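CHAPTER 4
Sorting and Storing Packaged Snacks

Chapter 3 dealt with buying for a shared pantry. In this chapter we turn to what happens once the shopping is on the table: the snacks are taken out, grouped, and given a bin of their own.

Small wrapped foods are harder to store than boxes or cans. They slide, they bend, and the short ones end up beneath the long ones. A bar at the bottom of a deep bin can stay there well past its date.

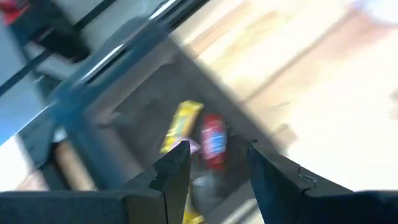

Sorting can be done by type, by date, or by who may eat what. Lenka Hrnčiar, who ran the staff pantry at Krajčí, sorted by type first and put the oldest items in front. Her pantry held up to 341 items in December, and she found that a second round of sorting by date took very little extra time. Kazimír Matoušek preferred to sort by diet, with gluten-free bars kept apart from everything else. Both methods are worked through in Section 4.2.

The choice of bin matters too. A clear bin lets people see what is left without lifting the lid or reaching in. A solid one hides the contents and needs a label. 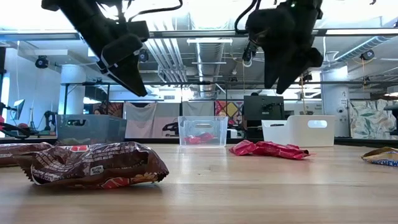 Figure 4.1 Gray, clear, and white bins in a row, with wrapped snacks on the table in front.

Before reading on, empty one drawer or bin of snacks at home and write down how you would group them. You will need the list for the exercise in Section 4.5.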